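Tuesday, form will rebuild, notebook 2

Started at half nine, which for me is early. Carried on with the plain-words version of the Kisance form will, the one people fill in at home before they come and see us. Tea first, then the marked-up draft from last week, which has so much pencil on it now that I ended up retyping pages one to four from scratch.

Where we'd got to: the opening clause is fine and I'm leaving it alone. "I revoke all earlier wills" stays, even though Éabha wanted "cancel". I did try "cancel" and it reads nicely, but half the solicitors at Ollent would cross it out and write "revoke" back in, so what's the point. There's now a little note in the margin saying "revoke means cancel" and everyone can be happy.

Executors. The old form had one line for a name and people were squeezing three people in there, sometimes with a phone number going up the side. I've given it two full boxes, each with space for an address, plus a separate box for a stand-in. Moved the words "you can pick someone who is also getting something in the will" up to the top, as it's the thing we get asked most and it used to be hiding in the notes at the back. (Witnesses are a different story, see further down.)

Ran the whole set of old test answers through the new layout before lunch. That's 426 made-up people with made-up houses and stepchildren and cats, all built up over the years by whoever was on the forms bench. 11 came out wrong. Nine of those were the same fault — where somebody leaves the "if they die before me" box blank, the form was printing half a sentence, "and if she does not survive me then to", and then stopping dead. Horrible. It now drops the whole line if the box is empty, and the gift falls into the residue like it should. But I want a warning there too, in case the person simply didn't see the box. Wording to try:

"You haven't said who gets this if the person dies before you. If you leave it blank, it will go in with everything else."

I quite like that. Might be too long for the narrow column. Check on a real printout, because the screen fibs about margins.

The other two were the Horness pair, the test couple who own a house together. The form lets each of them leave "my share of the house" to someone without ever asking how they own it. If they're joint tenants there is no share to leave, it goes straight to the other one. We've got to ask! I've drafted a question but it's ugly, and most people don't know the answer anyway. For now there's a "not sure" tick box that prints a note telling the adviser to look up the title. Not lovely but it's safe.
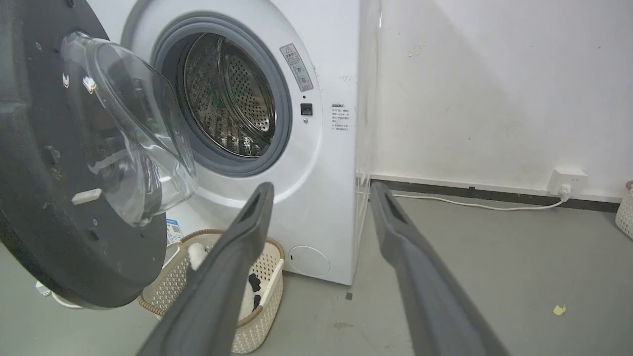
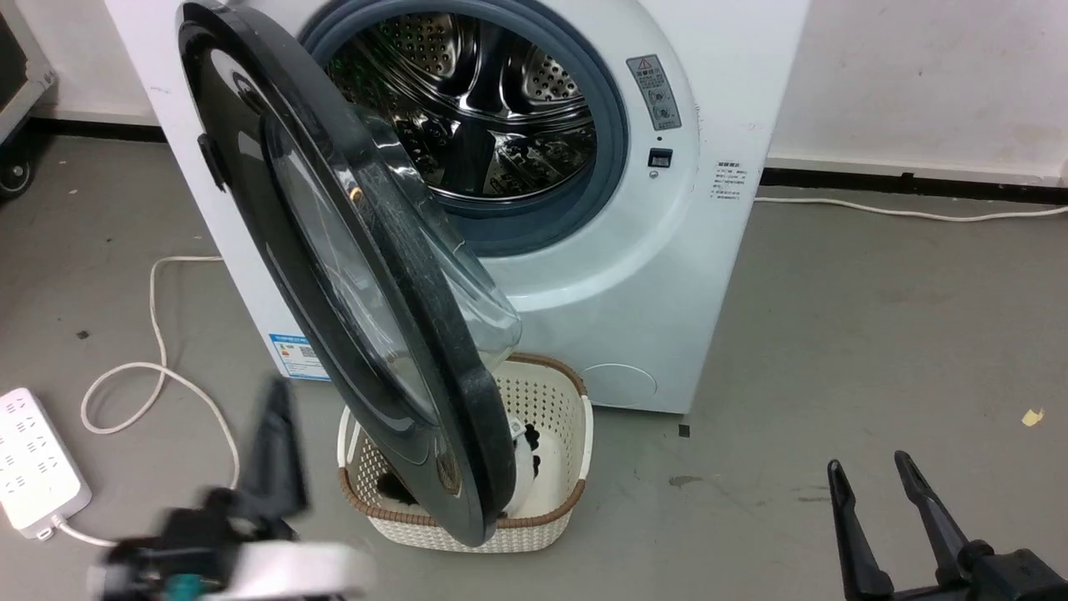
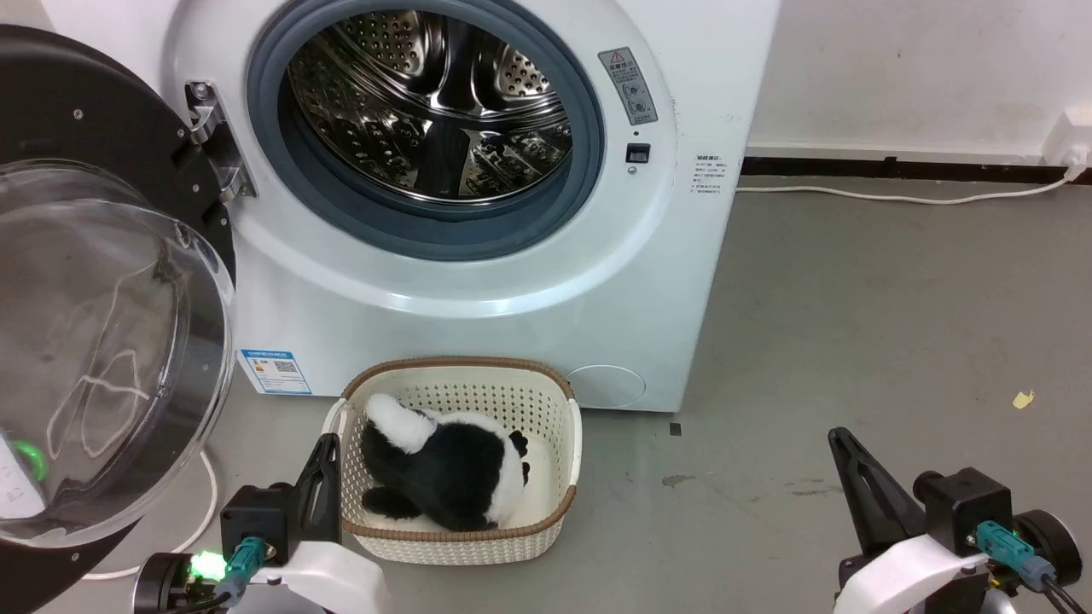 Signing page

Spent the afternoon on this and it was the most fun I've had with a form in ages. The old signing page had the two witness blocks side by side, and in the read-through people kept thinking the left one was for the person making the will. One chap signed there himself and then got his wife to sign on the right. So it's now stacked: your signature in a big box on its own at the top, a thick rule under it, then witness one, then witness two.

Above the box it says:

"Don't sign yet. Wait until both witnesses are in the room with you and can see you do it."

And over the witness part:

"A witness must not be someone who gets anything in this will, or be married to or in a civil partnership with someone who does. If they are, the will can still be good but they may lose their gift."

Éabha Mulcahy read it over and thought "can still be good" was a bit vague. She's right, but every time I tighten it I end up with forty words and a footnote. Have left both versions in the folder so she can have a go.

She also spotted that I'd lost the occupation line for witnesses. The law doesn't ask for it but it helps to find them later on, so it's back in.

Page numbers: "page 3 of 5" at the foot of every page, with a space for initials. No staples to be taken out for copying, ever. I've put that in capitals on the cover sheet.

Still to do

Paper for the final print. The Mosoti cream takes ink well but it's see-through if you hold it up, and the back of the executors page shows. Ask for a heavier sample.

Guardians clause, not touched yet. The old one only works if both parents fill in the same name.

Marriage warning. Wants to go near the front: getting married later will normally cancel the will unless it was made with that wedding in mind. At the moment it's on the back page under the bit about storage.

Print the new warning in the narrow column and see if it fits.

Finished at ten past five. Draft is in the blue tray, pencil only please.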